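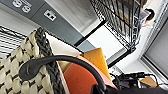 Soon-im Cha reckons fifty demonstrations on one task is too many if they all look the same, and would sooner have fewer with the starting position moved about. Left that on the bench sheet before I got in. Agreed in part, see below.

Wed 12 January — Flomon, sponge task, both arms by remote control

Target for the set is 50 usable demonstrations. Operator drives both arms, sponges and bag as the objects. Episode ends when the operator lets go of the controls and calls it.

Settings as left in June, except the grip closing speed, dropped by 2 steps on the right. The old value was set for hard parts. On foam it closes too far before the operator feels any need to stop, and the recorded width is then no use for training.

Wrist view is the weak point. Near the bag a sponge and a handle between them can take up most of the image, and operators start steering from the head view without noticing. I have asked for a short pause before each grasp so the policy gets a still view to work from. Seo-ah Na does this already, I do not. 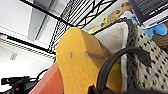

Wrist camera, yellow sponge, basket rim to the right.

Delay between hand and arm logged at 700 ms on one run, far above normal. Run thrown out. Restarted the Dirnudside link and it did not come back. Cause not found — cable or network, can't tell which from the log.

On Soon-im's point: vary the start, but one thing at a time.

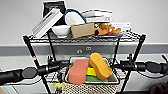

So 3 layouts, changed between blocks and not inside them, with the layout number typed into the episode name. Arms go back to the same rest pose every time. If we move the sponges and the rest pose together we won't know which one the policy has trouble with.

To do: check right wrist cable slack, copy the log to Fostlow, write out the naming rule.

Comments

Seo-ah Na: The pause needs a fixed length or we will all do it differently. Can the software beep?

Soon-im Cha: Fine with the layouts. Please keep the bad run, I want to look at the timestamps.

Seo-ah Na: It's still in the Li folder, not deleted.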